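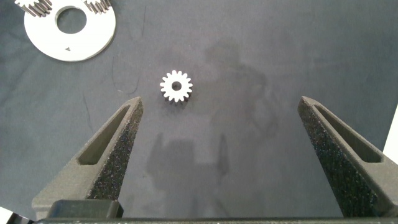
8 Jul 2024

Gear train, continued. I have finally given the small white gears a proper morning, which I have been promising Ilse since before her holiday. She left me a very kind note on the bench lid saying there was no hurry, and of course that made me feel far worse than if she had shouted.

Started with the usual tidying. The dark mat had been collecting swarf and bits of tape all last week, so I wiped it down with a damp cloth and let it dry while I made tea. The old scratches are still there and I expect they always will be. Gerrit says we should turn the mat over, but I looked underneath in January and the other side is worse. It is a good colour for this work in any case – a white gear shows up on it beautifully, teeth and all, and if you drop one you can find it again without going down on your knees with a torch.

The set is the second batch from Nuttall. The first batch was the one where the planets went on sweetly for half a turn and then bound, and Babar and I spent most of an afternoon blaming the plate before he thought of checking the bores. This time I did the bores before anything else. Every one went over the test pin with a light push, apart from the one marked C in my tray, which wanted a bit of persuading. I eased it with the hand reamer, only a turn or so, blew the dust out and tried again, and it now feels the same as its neighbours. I have put a pencil tick beside C on the tray label so that if it misbehaves later we know which one had been fiddled with.

Teeth next. I went round each rim with the loupe, and then with a fingernail, and the fingernail is better. You can feel a burr long before you can see it. Two had a slight ridge along one face, I suppose from where they came off the moulding, and I took it down on the fine paper, flat on the glass, in small circles. Tineke showed me that years ago for clock parts and I still hear her telling me to stop pressing so hard. She is quite right, I do press too hard.

Then a trial fit, dry, no grease. Plate flat on the mat, planets on, turn slowly by hand and listen. There is a tight spot once per revolution, much milder than in the first batch, and it moved when I swapped two of the planets round, so I am fairly happy it belongs to a gear and has nothing to do with the plate. My money is on C. I ran it by hand for 90 turns, counting aloud (sorry, Morena, I know you were on the telephone), and it did not get any worse. It may have got a little better towards the end, but by then I wanted it to, so I wouldn't put much weight on that.

Things to sort out before we grease it:

Ask Nuttall whether they can send a spare planet from the same batch, so we can swap C out and be certain.

Morena to find the thin shims. They used to live in the Bresine tin and now the Bresine tin is full of fuses.

Babar would like to try the light grease first and the heavy one only if it rattles. I would have gone the other way about, but he has done more of these than I have, so light it is.

Please, everybody, put the gears back in the tray teeth clear of each other and not heaped up. They are small and they do chip, and one went missing for two days last month and was found in the turn-up of my trousers.

Left the test pin in the lid of the tray and the reamer back in its sleeve. Will carry on tomorrow after the delivery has come, or sooner if Ilse gets in before me and cannot resist having a turn.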